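Notes for my talk at the Stastdale repair evening, 2019-04-26

**Keeping old things in use: what a small town can do**

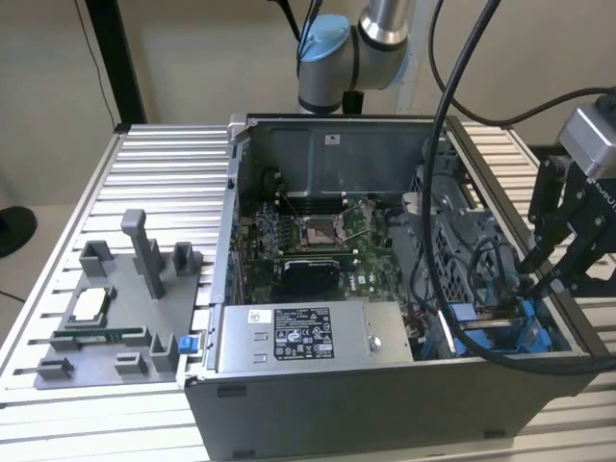 *Desktop computer with the side panel off and the CPU socket empty.*

Slide 1. Say thank you to Viola Marchetti for the invitation. Speak slowly. I have 11 minutes.

Slide 2. Start with the story of my grandmother's radio. She had it repaired by the same man for many years. When he closed his shop, she put the radio in a cupboard and did not buy another one. Pause here.

Slide 3. The question of the evening: where do people in Stastdale go when something breaks?

- We asked 123 households last August.
- 60 of them answered that they do not know any repair shop.
- Many did not know that Pellegrini on the main street still mends shoes and bags. (Ask who knows it, wait for hands.)

Slide 4. Price. A repair that costs more than half of the new item is usually refused, even by people who like the old one. Nives Bellini will disagree with me on this, let her speak.

Slide 5. Skills. Mention the sewing course in Trullden, given by Nayeli Ocampo. The waiting list is long. Do not promise a second course, it is not decided.

Slide 6. What I would like to see:

- a list of repairers, on paper, at the library
- a shelf of tools to borrow
- one evening each month, same place, same hour

If there is time: the lamp from Stedis and its missing screw. If there is no time, go directly to questions.

Water is on the left side of the table. Give the microphone back to Viola.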